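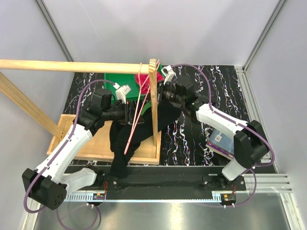

The rail was supposed to be a wedding present, and nobody had wanted it at the time either.

It came from Skaveo, which in those days sold things by post out of a catalogue with a great many sheepskins in it. My sister chose it. She said a wooden clothes rail was the sort of object a marriage grew into, and I remember thinking that she had been married four months herself and was hardly in a position to say what they grew into. We stood it in the box room at Mirkelley Road and hung my husband's coats on it, and when he went, the coats went, and the rail stayed where it was with one scarf on it for the better part of a winter.

I tell you this so you understand why I was not moved when my daughter rang in November to say she had been reading about clothes.

"You have to take everything out," she said. "Every single thing. And then you hold it, and you ask whether you still want it."

I said I knew what I wanted without holding it.

"You don't, though, Mum. That's the point of it."

The method had a name, Kozan, and a book, and by the sound of her voice a fair amount of money had already changed hands. She had done her own flat and got rid of 17 bags. I asked her where the bags were now. She said in the hall. I asked how long they had been in the hall and she said that wasn't really what we were talking about.

She was coming on the early train, she said, and she would bring the book.

I have nothing against tidying. I kept the stockroom at Clinix for thirteen years, every dressing and every box of gloves where a person could put a hand on it in the dark, and I didn't ask a single one of them how it made me feel. You put things where they go. If there isn't a place, you make one or you send the thing back. I could have written that on a postcard and sold it, I suppose, if I'd had the right face for the cover.

She arrived with the book and a bag of hangers, and she looked at the wardrobe as if it had said something rude to her.

"Start with tops," she said. "It's always tops."

So we took out the tops. They went on the bed until there wasn't any bed, and then on the chair, and then on the rail, which she had dragged out of the box room without asking and which left a line across the carpet that is there yet. I had not known I owned so many black things. She held up one after another against the window.

"What's this one?"

"It's a black top."

"What does it mean to you?"

"It means I'm going to a funeral or I've spilt something on the other one."

She wrote that down. I hadn't realised there would be writing. At the back of the book there were pages with lines on them, and you were meant to record what you kept and what you let go and, in a third column, why. I looked over her arm at the third column and it was already longer than the other two.

The man who had thought all this up believed that a garment remembers. My daughter read me that part aloud, standing on one leg to get a sock off the other foot. A garment remembers the days it was worn, and if those were bad days you are carrying them about with you on a hanger. I asked whether it came out in the wash. She said I was being difficult. I said I was asking a practical question about a thing he claimed to know, and that if a blouse could remember a Christmas then surely somebody should be able to say what forty degrees did to it.

She put the book down.

"You always do this," she said.

"Do what?"

"Go at it. Like you're trying to catch it out."

I folded a cardigan. I fold sleeves in first and then in half, and my mother did, and I have never met the garment that objected.

By dinner time we had got through the tops and into what she called sentimental, which you are supposed to leave until the end, but it was all in the same wardrobe and I wasn't going to put it back in order to take it out again. Out came the school jumper with her name in it. Out came the cagoule. Out came a T-shirt, black, a man's, washed so often it had gone soft as a duster.

She didn't hold that one up to the window.

"Is it his?" she said.

"I expect so."

"Why have you got it?"

"It was in the machine," I said. "When he went. It was in with the towels."

That was true. He had packed on a morning when there was a wash on, and he had taken the coats and his razor and the radio that worked. I hung the shirt up to dry with everything else and when it was dry I put it away, because what else do you do with a dry shirt? I had never once thought of it as keeping it. I would like that noted in the third column.

She hung it over the rail, across the bar, with none of the hangers. She used those for the things she approved of, and they were pink ones, and I told her they'd snap.
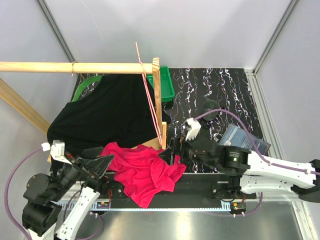 "You could ask it," she said after a while. She'd gone quiet, and I can put up with a good deal from her but not quiet. "You could just hold it and see."

"And what do you think it would say?"

"I don't know, Mum. It isn't going to talk. It's just to see if you feel anything."

I said I felt hungry. I went down and did us eggs, and I stood over them longer than eggs need.

I will be fair to the book. I had a look at it that night after she'd gone up, sitting on the stairs where the light is good. It said that most people keep 80 things for every one they use, and there was no word on who had counted them, or what counted as a thing. Was a pair of gloves one or two? It said a home should be emptied all in one go, with courage. There was a photograph of a room with a bowl in it. I thought of whoever had to stand behind the photographer holding everything that had been in that room beforehand, and I turned the page. It said that you should thank each object out loud before it leaves you. It went on to say where you could buy the special boxes.

I shut it and went up. The landing light was on and her door was open a bit, and she was asleep with the school jumper for a pillow. It had gone down in her columns as let go. I had seen her write it.

The rail was still up at the foot of my bed with his shirt across it. I had to move it to get to the window. I want to be clear that this is why I picked the shirt up. It was in the way, and the rail is top heavy at that end and always was, I wrote to Skaveo about it in the first year and had a card back thanking me for my interest.

It weighed nothing. It smelt of wardrobe. I held it for as long as it takes to decide where to put something down, or perhaps a bit longer than that, it was late and I'd been on my feet. I can report that it had nothing to say about any day in particular. He wore it to do the gutters. He wore it in the garden, the summer the hose split, and he stood there drenched and laughing with his arms held out from his sides like a scarecrow, shouting at me to turn it off, turn it off, and I was at the kitchen tap laughing too hard to get a grip on it.

But I knew that already. I didn't need a shirt to tell me.

In the morning she had the bags lined up by the door, and she was cheerful again and had toast in her hand. She asked if I'd decided about the last few bits. I said I had. She asked if I'd done it properly, one at a time, and I said I'd done it the way I do it.

"And his shirt?"

"Duster," I said.

She got her pen out and wrote it down. Under why, she put that it was soft.

We took the bags to the shop in two goes, and she caught the train after dinner and forgot the book, or left it. I put the rail back in the box room. Then I got the polish out and did the sideboard and the stairs with an old yellow cloth I've had for years, and it came up very well.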